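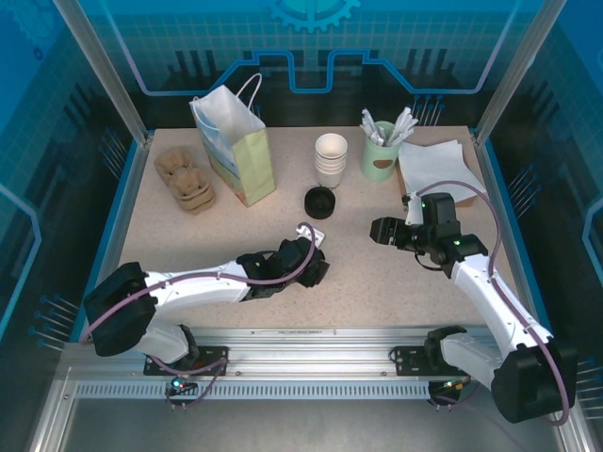
Curnholm, June

Halel Upper Arm Blood Pressure Monitor, by Grarka

Price: $153, wide cuff included
In stock, ships from our Curnholm store

I've been selling home blood pressure monitors at Majumder Home Health for a good while now, and I get asked about the Halel more than anything else on the shelf. So I'm going to write this page the way I'd talk to you at the counter, which means it'll wander a bit.

First, the basics. The Halel is an upper arm monitor. You wrap the cuff around your bare arm, press the big button, sit still, and it gives you your top number, your bottom number and your pulse. It stores readings for two people, with a slider on the side to switch between them, and I love that slider! The monitor I had before made you hold down a tiny button until something blinked, and my husband's readings kept landing in my list. My doctor's office was very confused by me that spring.

The display is big. I wear reading glasses for menus and medicine bottles and I don't need them for the Halel. The numbers are black on a pale background with a backlight that comes on when you press start and goes off by itself. If you take your reading before the sun is up, you'll be glad of it.

About the cuffs

Please read this part even if you skip the rest. You get two cuffs in the box, a standard one and a wide one, and picking the right one matters more than people think. A cuff that's too small for your arm will usually read high. I've had customers come in pretty rattled by their numbers, and when we measured their arm it was clear they'd been squeezing into the wrong size the whole time. Grarka prints the arm range on the inside of each cuff, so take a soft tape measure, go around the middle of your upper arm, and check it against the label. No tape measure? Use a piece of string and lay it along a ruler.

The cuffs are a soft fabric with a stiffer panel inside, so they hold a bit of a curve and you can get one on with a single hand. It took me a few tries. There's a little arrow that should line up with the inside of your elbow. Keep the cuff on skin, too - sleeves (even thin ones) get in the way, and a rolled-up sleeve can pinch.

How I take mine

I sit at the kitchen table, feet flat, back against the chair, arm resting on a folded towel so the cuff is level with my heart. I stay there quietly for a few minutes before pressing anything. No coffee first, and I go to the bathroom first, because a full bladder can push your reading up. No talking either! I'm terrible at that one.

Then I take a reading, wait a minute, and take another. The Halel has an averaging mode that does the waiting for you, and you can turn it on in the menu under "repeat." It's off when it comes out of the box, and I wish it weren't.

The memory holds plenty of readings for each person and you can scroll back through them with the arrow keys. There is no app. I know some of you will close the page right there, and that's fine, we carry other models that talk to your phone. I write mine in a notebook and take it to my appointments, and the nurse seems perfectly happy with that.

What's in the box

Halel monitor
Standard cuff with air tube
Wide cuff with air tube
Wall adapter
Zip case
Batteries
Printed guide in large type
Tear-off logbook

The case is okay. The zipper is stiff for the first week or so and it's a tight fit with both cuffs packed, so I leave the one I don't use in a drawer.

Things I don't love

The beep is loud. You can turn it down but not all the way off, and I've heard from a few light sleepers' spouses about that. The air tube could be longer as well. If you like the monitor set way back on the table you'll find yourself scooting it forward. And the battery door is fiddly, so if it's going to live in one spot I'd just use the adapter.

Also, if you have an irregular heartbeat, talk to your doctor before you buy any home monitor, ours included. The Halel will show a small heart symbol when it picks up an uneven rhythm, but it can't tell you what's behind it, and some rhythm problems make home readings less reliable. Same goes if you're pregnant - ask which monitors they're comfortable with. And please don't start, stop or change a medicine on account of something you saw on the screen at home. Call them. If your reading is very high and you've got chest pain, trouble breathing, weakness on one side or trouble speaking, call emergency services right away and leave the logbook for later.

Checking it against your doctor's

Bring it along to your next visit and ask them to compare. Most offices will do it while you're sitting there. A small difference is normal, since your pressure moves around all day long anyway. If the gap is big, try the other cuff, and if it's still big, bring it back to me.

We've sold 1,781 of these so far (I had to look that up, I would have guessed lower), and the returns I see are mostly people who wanted the phone app after all. Returns are free if the box has everything in it. Cuffs have to come back clean, please and thank you.

Replacement parts

Both cuffs are sold separately, and so is the adapter. Older Grarka cuffs will plug into the Halel but they aren't matched to it, so don't swap them in. To clean a cuff, wipe it with a damp cloth and a little mild soap and let it air out flat. Not the washing machine, I've seen what comes out.

Orders in before noon go out the same afternoon. If you're near Curnholm you can pick yours up at the counter, and I'm glad to measure your arm while you're there. Choose "store pickup" at checkout and wait for the email before you drive over.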